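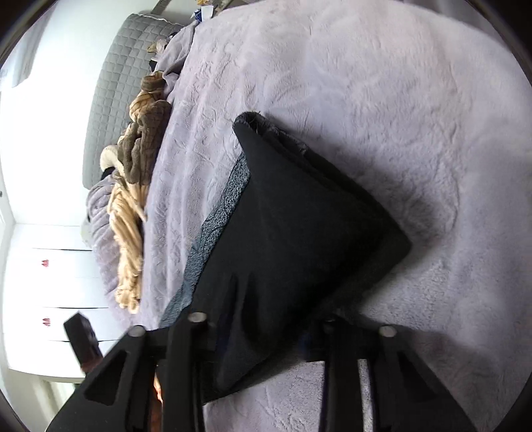 Vudov plush blanket, double size: review after one summer

Price paid: 42 pounds, from the Cullalby outlet shop
Colours: three, of which the pale lavender-grey is the one tested
Stated weight: 236 grams per square metre
Care: machine wash at 30, no tumble drying

The Vudov is a single-layer polyester plush with a short pile on both faces. It is sold as a bed blanket for use all year, though the weight puts it nearer the light end of what is on offer. It was bought in July to replace a Brustico fleece that had gone hard along the fold lines, and has been on a double bed since then, mostly over a cotton sheet and sometimes over a thin duvet.

Size and cut

The label gives 200 by 230 cm. Measured flat on the floor before the first wash, it was 2 cm short on the long side and true on the other. After five washes it has lost a further 1 cm in length. On a standard double mattress 27 cm deep this leaves enough to tuck in at the foot but very little at the sides. Anyone with a deeper mattress should order the king size.

The hem is a folded edge with one row of stitching. One corner arrived with a loose thread end, which was trimmed and has not run. The Brustico had a bound edge, which lies flatter, but the binding shrank at a different rate from the fleece and puckered.

Warmth

With the window open and the bedroom at 18 degrees, the blanket and a sheet were enough for one sleeper and slightly cool for the other. At 21 degrees it was too warm against the skin and was folded down to the knees. The fabric does not breathe well. A Hnatiuk cotton cellular blanket of similar price is better on humid nights and worse on cold ones.

Pile, lint and static

Shedding was moderate out of the packet. The first wash left a visible layer in the filter, the second much less, and from the third onwards there was almost none. The blanket does give up fibres to dark clothing if laundry is sorted on the bed, and smooth black fabrics show it most. Knitted cotton holds on to the fibres and needs a lint roller.

The pile marks when pressed and recovers with a shake. It has flattened a little where people sit to put on shoes. Static is noticeable in dry weather, less so if the blanket is line dried and brought in slightly damp.
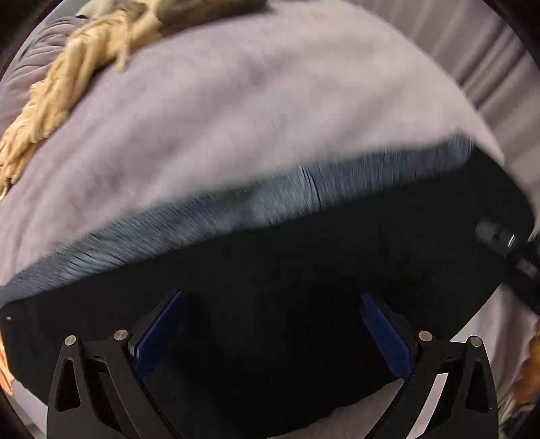 Drying time on an outdoor line was under three hours in light wind. Indoors on an airer it needed a full night, and the doubled part over the rail was still damp in the morning. A second rail solves this.

Verdict

Good value as a spring and autumn layer. Wash it twice before use and keep it away from fabric softener, which the care label also advises against. Buyers wanting a summer blanket should look at cotton.

Reviewed 4 September 2023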